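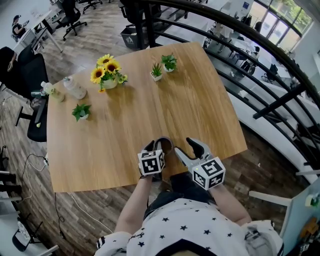
Table with the sunflowers and the small plant pots

Section 9. Setting out the table top

I'm assuming you've got the legs on and the top screwed down by now (if not, go back to section 8, I'll wait). I put my Clidow table together over a weekend in May and I've rearranged the top more times than I'd like to admit, so this is the order that works for me.

1. Wipe the top with a barely damp cloth, going with the grain, then dry it straight away. Leave it for 105 minutes before anything goes on it. Yes, I timed it!

2. Stick a felt pad under every pot. The Istberg ones are fine, and so are the cheap ones.

3. Start with the sunflowers. They're artificial, so forget about light and put them where you like looking at them. I keep mine towards the far side, with the near half left bare for working.

4. Add the little white pots around them, leaving a finger's width between each so you can get a duster in.

Note: if you swap in real plants, lift the pots off to water them. Grajales oil (part 2574 in the parts list) copes with a splash, but a puddle under a pot will leave a ring.

5. Bottles go in last. Tighten the caps first, and stand them up behind the pots if there's any chance of a knock.
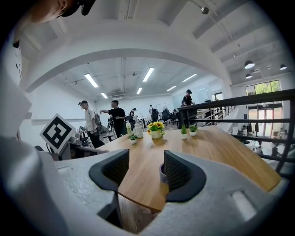

6. Sit down and reach forward with both arms. If your sleeve catches a leaf, move that pot back a bit and try again.

Caution: don't drag pots across the wood, even with pads on. Grit gets under them and scratches, and I've got the mark to prove it. Lift, then put down.

7. Push the chair in and check the armrests clear the rounded edge. If they bump, lower the seat one notch.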